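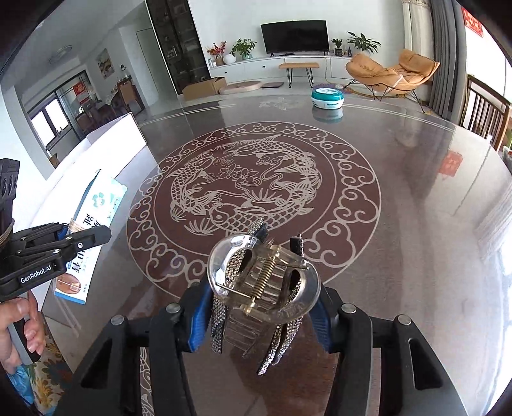

November 5, 2025

Head impact sensors, training sessions, block 2

Third download from the Curneo mouthguards. Total triggers logged across the squad since the July fitting: 3056. Threshold still set at 10 g linear, as supplied. Most of these are running, shouting, chewing and guards being thrown into kit bags. After the proximity filter (guard on teeth, yes or no) there are 109 left that need checking against video.

Video check done for the first 17. Method as before: two readers, separate sheets, no talking until both have finished. Categories are direct head contact, body contact with head movement, ball or stick to faceguard, ground contact, and no contact seen. We disagreed on 2 of them. Both were shoulder contacts at a throw-in where the far camera is blocked by other players. Marked as unresolved and left in the set.

Clock drift is worse than expected. Guard time and video time were matched at the start of the session with three taps on the bench. By the end the guards were running ahead by enough to put an event on the wrong puck-out. Now tapping at the start, at the water break and at the end, with a straight-line correction between. The correction script is in the Stindov folder, not the old one. Do not use the old one, it applies the offset with the wrong sign.

Helmet rig. Rothe drop frame set up again after the move. Checked the guide wires for friction and re-zeroed the load cell. Drops on the side and rear of the shell were repeatable. Front drops were not. The faceguard shifts on the headform after each hit and the next reading comes out low. Going to mark the shell and the headform with paint pen and reseat to the marks before every drop. If that doesn't fix it, the chinstrap tension needs a gauge and not a thumb.

Fit. Guards remoulded in July are holding. Guards moulded before that have a gap at the back molars and give a ringing trace after the main peak. The ringing looks like a second impact to the software. Any trace with a second peak inside the same window should be opened by hand before it goes in the table.

Gurneck has asked for peak rotational values by playing position. Not ready to give these. The guards report rotation about their own axes and the transform to head centre still uses the generic adult head from the manual. Will send linear values only, with the unresolved events listed separately.

To do
Finish the video sheets for the rest of the filtered set.
Repeat front drops with marks on.
Charge the spare guards, case B is flat again.
Ask for a second camera position behind the town goal, higher up than the present one.
Rename the session files so the date comes first.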